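Last revised November 11, 2021, by Hawi Yimer

# Logging a tire pressure change on a wheeled armored vehicle with central inflation

The procedure applies to 8x8 carriers fitted with the Direll inflation unit. It covers a change of terrain setting made at a halt, and the entry that goes with it in the vehicle log. Run-flat inserts and wheel changes are in separate sheets.

## Before you start

- Park on level ground and set the parking brake.
- Leave the engine running at idle. The compressor takes its drive from the engine.
- Check that all wheel valves are open. A closed valve reads as a fault on the panel.
- Have the log open at the current sheet.

## Changing the setting

1. Read the present pressure for each axle from the driver's panel and write it down.
2. Turn the selector to the new terrain setting. Do not skip a position – the controller ignores a jump of 2 positions and stays where it was.
3. Press and hold SET until the lamp flashes.
4. Wait for the lamp to go steady. Going from highway to sand takes less time than coming back, as venting is faster than filling.
5. Read each axle again.

If the lamp is still flashing after 11 minutes, turn the selector back to its old position and look for a leak at the hub seals. Start with the front axle. 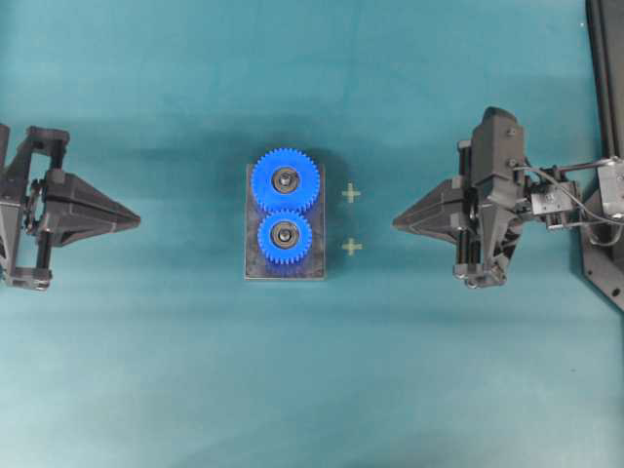
Can the setting be changed while the vehicle is moving?

Only downward, and only below the speed marked on the panel. Raising pressure on the move is possible on the older Quinlan controller, but the readings drift and the log entry will have to be redone at the next halt.

## Making the entry

Write one line per change. Each line needs the odometer reading, the old and new settings, the axle pressures before and after, and the initials of the driver. A typical odometer entry is 3510, with no unit and no decimal.

Record a fault on its own line, directly under the change it belongs to. Use the code shown on the panel. Code 300 is a low supply fault and should be reported to the workshop the same day.

Sheets go to Lawal Jibrin at the end of each month. The February sheets were returned for missing initials – check them before you hand them in.

## Related sheets

- Hub seal inspection (Ayodele Ibrahim)
- Compressor belt tension
- Wheel valve replacement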